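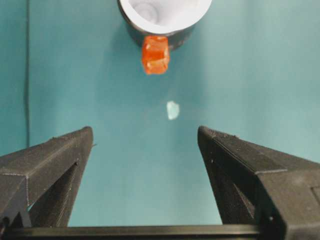 The reason for going to the Percombe open day was a narrow one. We have to choose a gripper and a wrist camera mount for a two-arm bench cell before April, and Vineo had said that visitors could drive its cell by hand and swap tooling. Data sheets for small parallel grippers give stroke, force and mass. They don't say what the camera can see when the jaw is open, and for teleoperation that decides most of the rest. With the Vineo mount, both fingers run up from the bottom of the view with their tips well inside it, and a small pale scrap on the teal surface can be sighted straight ahead beyond the gap between them before the jaw gets near it. Our present mount hides the left tip for most of the approach.

The open day had 11 stations on one floor. I spent the morning at the Vineo cell and gave the afternoon to controllers. The conveyor and palletizing stations got a quick walk-past only, and I have no notes on them worth repeating.

Printed fingers

Vineo's fingers are printed. The layer lines are plain to see on the upper faces, and the inner sides are deeply recessed to save mass. I had expected to mark this down. In use the stiffness was adequate for cups, lids and small blocks. Squeezing hard on a rigid block spread the tips slightly, enough to see on the wrist view but not enough to drop the block. I wouldn't use them for insertion work.

Four finger sets were available to try:

Plain printed, no pad. Good on paper cups, poor on glazed surfaces. Slips without warning when the grasp is off center.

Printed with a thin rubber pad. Best general choice. The pad edge catches on paper rims during release, so the jaw has to open fully before the arm lifts.

Printed with a softer, thicker pad. Forgiving of bad alignment, but thin objects are hard to pick up and the tips take up more of the camera view.

Machined aluminum. Stiffest by a clear margin. It adds mass at the end of a light arm, and the overshoot after a fast move got visibly worse. I also got glare off the tips in the wrist view.

The Vineo log for the padded set stood at 2705 open and close cycles when I arrived. The pads had a polish at the tips and no tears. A log from a demonstration cell isn't a life test, and the staff did not present it as one.

Changing a set means removing screws from the finger base and then running a zero routine. The screws are small and the driver has to go in at an angle past the camera bracket. I dropped one. A captive screw would be a cheap fix, and I wrote that on the feedback card.

Camera placement

The cell runs a camera on each wrist and another overhead. I asked to drive with the overhead view hidden, then with the wrist views hidden, doing the same job each time: bring the gripper to the rim of a paper cup standing close beside a mug, grasp the cup, and set it down clear of the mug.

On wrist views alone, final alignment was easy and the approach was slow. It is hard to judge how near the wrist housing is to a neighboring object when the only view is from the housing itself. I touched the mug on the first try.

On the overhead view alone, the approach was quick and the last part was guesswork. Height is the obvious problem. The less obvious one is that the arm covers its own work. 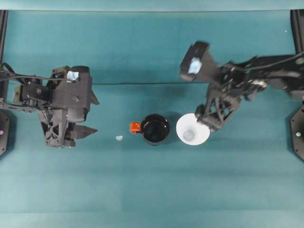
Once the gripper comes down over a rim, that side of the cup is under the tooling and the operator has to infer contact. Shadows help a little. The lighting at Percombe was soft, and the shadow under the wrist was too diffuse to use as a height cue. A harder light from one side would improve that and would probably make the wrist views worse.

With all views on, I looked at the overhead for the approach and switched to the wrist near the rim. Vineo lays the views out side by side on one monitor. I would stack the wrist views under the overhead one to shorten the eye movement. The layout is stored in a text file, so this is a small matter.

The mat deserves a line. Teal gives strong contrast with black tooling and with white cups. Against a small pale blue piece the contrast is weaker, and I lost sight of one more than once in the overhead view while it stayed easy to find from the wrist. Anyone testing with small pale parts on this color should check that before blaming the camera.

Cable routing

The camera cables run along the outside of the arms. On the left arm there was enough slack for a loop standing above the structure. It did not snag while I was driving, but I kept the arms apart. For work with both grippers on one object I would want the cable clipped closer to the links, with the slack taken up behind the elbow. Vineo sells clips for this. They were not fitted.

Controllers

The Jibrin controller was the one I had come to see, and it was the better of the two I tried. Its leader arms are light and their friction is even through the travel, so a slow approach stays slow. The trigger for the jaw has a long throw, which suits paper cups. A pedal freezes the follower while the operator repositions. I used that pedal constantly.

The Nillitz controller is a handheld unit with no leader arm. Translation is fine. Wrist rotation is scaled in a way I couldn't get used to, and the scale setting is buried in a menu. It takes up far less bench space, and for a one-arm station I would look at it again. With both arms running, I found myself parking one of them and working with the other.

Neither gives force feedback at the jaw. The Jibrin display shows motor current as a bar, and with the padded fingers that was enough to tell a grasp from a miss.

What we will order

I have recommended the Vineo gripper with the thin padded set, one spare set, and the wrist mount as shown. The Jibrin controller goes on the list subject to a loan unit. The aluminum fingers are left off. Still open is the question of whether the mount clears our existing force sensor, which is thicker than the flange Vineo designed for. I have the drawing and will check it against the model.

Report filed October 31, 2021. Finger drawings and the layout file are in the project folder under Percombe.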